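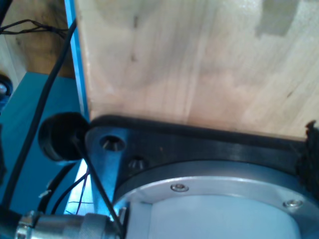

Pale blond grain with small knots and fine, darker streaks.

Imberg Solid Wood Workbench Top
Item no. 3642

The Imberg top is a flat, heavy work surface for home shops, school woodworking rooms and repair benches. It ships as a single finished piece and fits the Clurnitz steel leg set (sold separately) or any base with a level upper rail.

Wood color varies from board to board. Streaks, speckles and tight knots are part of the material and are not grounds for return. Loose knots and open cracks are, so please check both faces before you drill.

Size and weight
Length: 64 in.
Weight: 20 kg
Finish: one coat of clear oil, both faces

Price: $449, freight not included

Mounting
Let the top sit indoors for a few days before you fasten it. Use slotted brackets along the front and back rails — the wood will move a little with the seasons, and fixed screws can split it. Pilot holes are not drilled at the shop. Tighten the center screws first and work outward.

Care
Wipe up water and glue as soon as you can. Re-oil once a year, or twice if the bench stands in a heated room. Sand light scratches with the grain, then oil the spot and let it dry overnight. Hang oily rags flat outdoors until they are fully dry.

Shipping
Tops go out on a pallet from our Emis warehouse. The driver delivers to the curb, so have a second person on hand to carry it in. Note any damage to the carton on the delivery slip before signing.

Custom lengths
Shorter tops can be cut to order. Cut pieces cannot be returned. Write to Fotini Raptis in the order office with the length you need and the item number.

Page updated 2023-08-29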